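Two arms, one bench: where the build has got to

Apr 9, 2021

The second arm has been on the rail for long enough now that I've stopped thinking of it as the new one, so I should write up the state of the bench before I forget what I changed. The last post ended with one arm bolted down and the other in pieces in a crate under the sink.

For anyone who hasn't read the earlier ones, I rent a bay at Lotus, which is a shared workshop on the industrial estate behind the bus depot. I get a bench, a locker, and a key that works until eleven at night. Cường Hứa has the bay next to mine. He builds speaker cabinets and is much better at drilling straight holes than I am, so most of the straight holes in this project are his.

The arms run from a Grornix board each. I had planned to use one board for both, and the board can do it on paper, but with both elbows moving the second arm lagged behind and you could hear it. Two boards cost more and take up more room. They also start up in whichever order they feel like, and I've had to put a check in the start-up script so that left is always left. If you skip the check you find out when you lift the wrong arm.

What I do with the bench at the moment is small handling jobs, all driven by hand from the leader arms. No autonomy at all. I wanted to know what the grippers could manage before writing any code that would take the blame for them. The job I've spent the most time on is the zip case. The fabric is fuzzy and the holders are small, and every tool has to go in at the right angle or it pushes the loop flat. Scissors are the worst of the lot. If you take them by the rings they swing, and if you take them by the blades the rings catch on everything. 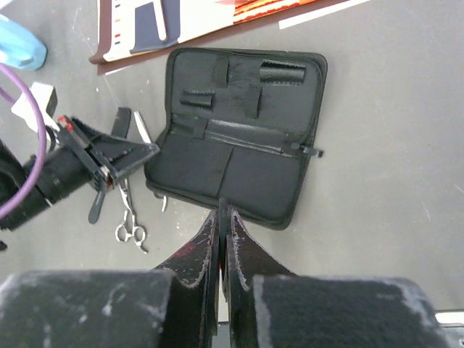 Fingers and padding

The fingers are the third set. The first were printed in the wrong material and bent. The second were fine but bare, and bare fingers slide off anything metal. So these ones have a covering on them, and there is thick foam lower down.

The covering is wearing at the edges faster than I'd hoped. It goes pale and fluffy where the two fingers meet the table, and once it has gone fluffy the grip changes. You don't notice from one day to the next. You notice when a job that used to be easy starts taking three goes. I've begun keeping a note of when each finger was last redone, in pencil, on the inside of the locker door.

I tried to fix it by using a harder glue along the edge. That stopped the fraying and made the edge stiff, and a stiff edge won't slide under a strap. I peeled it off again. My current thinking is to accept the wear and make the covering quick to change. At present it takes me 60 minutes to redo the full set, most of it scraping off the old glue. I'd like a thin sleeve that slips over and is held by a screw at the back. Cường has drawn one for me on the back of a delivery note. I need to measure the finger properly before I print it, as it tapers in both directions.

The foam hasn't caused any trouble. It gets scruffy along the top but it doesn't need to look nice.

The frame

I bought the extrusion from Softić, cut to length, and one piece came 2 mm short. I didn't spot it until the frame was together and rocking. They sent another without any argument but it meant undoing the whole front. If you order cut lengths, stand them all on end next to each other before you open the bag of brackets.

The rail at the front was the part I was least sure about. Both arms hang off it, and when one stops suddenly the other one feels it. With four bolts there was a visible shiver. I went up to 11 along the full length and the shiver is gone as far as I can tell by eye. I have not measured it and I'm not going to until something makes me.

The walls went on last. I wanted a plain background for the cameras, and I was also tired of looking at my neighbour's clamps in every recording. They had the useful side effect of keeping things on the bench. Before the walls I spent a fair bit of time on my knees looking for spoons.

Cables 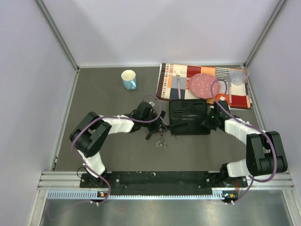

Cable routing has had more of my evenings than any other part of this. My first go was neat, everything tied close to the arm with little black ties, and it lasted until I turned the wrist all the way round and pulled a connector out. Then I left it long and loose, and it dragged across the table and took a cup with it. What I have settled on is the big loop you can see on each arm, the purple cable going over the top and arching up above the gripper. It looks untidy but it gives the wrist all the slack it needs, and most of the time the slack stays up in the air. The drawback is the view from above, where the right-hand loop crosses the pink plate. For laying a place setting that matters, and I want to bring the loop back towards the elbow by a few centimetres and see whether the wrist still turns freely.

I have ordered a softer cable to try as well. It comes in grey only.

Recording

Everything gets recorded with Zavuvero, which I have mixed feelings about. It keeps the cameras in step with each other and it has never lost a file. It also names every file with a string of letters, and there's no search. I now have 153 recordings from the bench and I'm renaming them by hand in batches, with a cup of tea, and deleting the ones where I forgot to switch the lamp on.

Next jobs

Print the finger sleeve, once I've measured for it.

Move the right cable loop.

Put a proper emergency stop on the front of the bench. The one I have is on the wall socket behind me, and I have to turn round to reach it. This should have been first on the list.

Lotus is closing for a week in May to have the floor done, so the bench has to come off its feet and go in the store. I'll take the arms home for that and leave the frame in one piece if it will fit through the door. I measured the door this morning and it will, if the handle comes off.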